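Gemitz Receipts: a small set of typed-out shop receipts

What you get

181 receipts, typed out by hand, line by line, from independent clothing and shoe stores. Each one is a plain text file with a matching row in index.csv. If you were hoping for 2,000, so were we. The box had a false bottom, in the sense that the lower half was takeout menus.

The project was started by Divya Ramasamy, who wanted to know how small stores shorten the names of things, and was joined by Nandini Shenoy, who wanted her kitchen table back.

Why receipts

Till software such as Gralteck gives the shop a fixed number of characters per item. Owners then do what they must. A child's winter jacket becomes CH WTR JKT, which is fine, or CHWJ, which is a radio station. We have one receipt where the only item is called THING 3. It was returned the next morning.

Columns in index.csv

receipt_id: a number, never reused
store_code: HOA for Hoarau, HOD for Hodside, OTH for everybody else
time: as printed, even when the till clearly believes it is 4 a.m.
line_text: the item line with its original spelling
our_guess: what we think was sold
guess_by: DR or NS
sure: yes, no, or fight

Rows marked "fight" are the ones where DR and NS disagree. Please don't write to us asking who won.

Categories

We sort every item into clothing, footwear, or other. Bags charged at the till go under other, along with gift wrap and a single entry that reads MISC NICE.
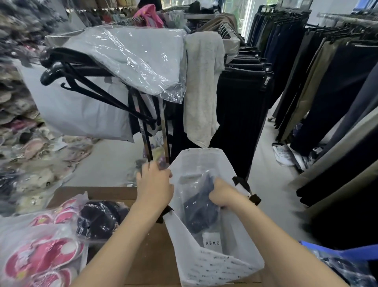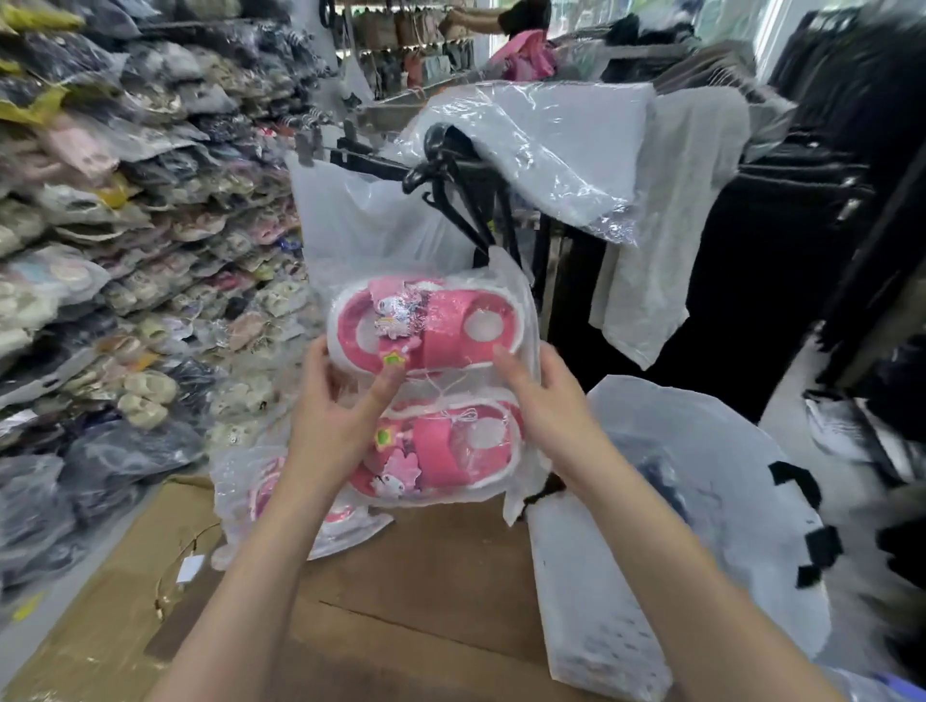 Footwear covers anything sold for the feet except socks, which are clothing. We argued over this for most of February and the decision is final until version 4.

Discounts get their own line with a minus sign. Some stores print the discount above the item and some below, and Hoarau does both, depending on mood. We kept the printed order and added a discount_for column so you don't have to guess. In a few files that column is blank. You have to guess.

Known problems

Faded paper. Thermal print does not last, and glove compartments make it worse. Unreadable characters are typed as a question mark. A real question mark is typed as two. There is one file with three in a row and we are no longer sure what we meant.

Prices ending in 9 and prices ending in 0 look the same on the Hodside till. Don't build a theory of pricing on them.

Totals don't always match the sum of the lines. We checked our typing twice and left them as they were.

Privacy

Names, card digits and loyalty numbers were left out at the typing stage. The paper has been shredded, apart from MISC NICE, which is on the fridge.

Use

Free for any purpose. If you fix more than 300 rows, we'll add you to the credits and possibly hand you the project.

Changes

Version 3: split gift wrap from bags, then put it back.
Version 2: fixed the dates by removing them.
Version 1: had menus in it.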